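The Hands at the Next Table

Opinion

I have worked at the Ornutham returns hall for nine years, first at the tables and now as a shift lead. When people hear that we have robots, they ask me one question: how many jobs are gone? I understand why they ask. But I think this question makes us lazy, and I want to write about other things that changed, which are smaller and which I see every day.

Our hall receives what customers send back. Lavier, the company that runs it, sells things for the home and the small office, so one parcel can hold a cushion cover and the next one a keyboard. Somebody must take the thing out, look at it, and decide if it can be sold again. For many years this somebody was always a person. Since July a part of the work is done by arms with hands from Voltell, at wooden tables like the ones we use ourselves.

I must say first what the hands do well. They do not get sore wrists. I had 75 people on my shift list in the spring, and I knew very well which ones wore a bandage under the sleeve. Soft goods are the worst for this, because you grip and turn and press the whole day. If a machine can take the pressing, I am happy to give it away, and I do not trust the colleagues from the office who feel sentimental about a task they never did.

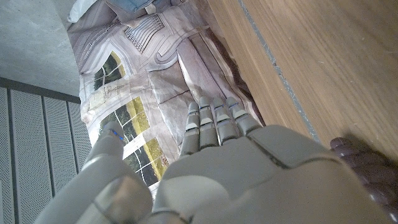
Soft goods: a gray hand pressing into a bag or cushion with a printed pattern of buildings and windows.

But the work did not disappear in the simple way that the brochure promised. It moved. A person who used to check cushions now stands beside the arms and watches, and when a hand holds the fabric in a wrong way, she corrects it on a screen. She writes a code for the reason. There are 234 codes. On paper her work became lighter, and her body would agree. Her head does not. Watching is tiring in a way that I did not expect, and I had no word for it in my reports, so for weeks I wrote nothing.

Think what it is to pay attention to something that is nearly always correct. With your own hands you feel a hole in a seam before you see it, and the feeling keeps you awake. Without touching, you wait. At two in the afternoon I see people at the arms with the same face that drivers have on a long straight road. Our break rules were made for tired arms and backs. They are the same rules today, and I believe this is a mistake which management could repair in one week if it wanted.

The second change is about who knows things. On my old table, a new colleague learned from the person at the left and the right. You heard "smell it first" or "open the zipper all the way," and after a month you said it to the next one. Now the older workers give their knowledge to the machine by correcting it, and the new ones learn the codes. I asked the trainer from Tudose, the agency which sends us new people, how long they will still teach inspection by hand. She told me the course is already shorter. So in some years, who will be able to say that the hand is wrong?

The small office goods show this problem even better. A keyboard seems an easy item. In truth it is full of little decisions, because a key can be loose but still look fine, and a marker can look new and write nothing. An experienced colleague tries these things without thinking. She could not write for you a list of what she tries, and the list is exactly what we are asking from her.
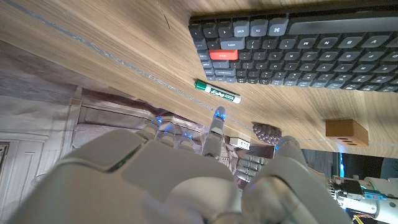 At the desk, with a keyboard, a green marker and a small block on the wood, and pale robotic fingers close by.

I do not want the arms to go away. I say this clearly, because the last time I spoke in a meeting, it was understood as a complaint against the machines. My complaint is about the contract between us and the company, which was written for another kind of work. We were paid by the item. Last year a good table made 2,795 items in a month, and the bonus began above that. How do you count the items of a person who watches? At present she receives a flat extra of 200 a month, and for the fast workers this is less than they had before. The ones who knew the most lost the most.

What I would ask for is modest. Give the watchers a short break every hour. Let each of them work one half of the shift with her own hands, so that the skill stays alive and the new people have somebody to stand next to. Pay for the corrections, because they are the real product of that table now. And before the next arms come, ask the shift which tasks hurt. They will answer you in five minutes, and I think the answer will be different from the plan.

The author is a shift lead in Ornutham. The opinions are the author's own.

Contact the opinion desk | Copyright, all rights reserved | Back to top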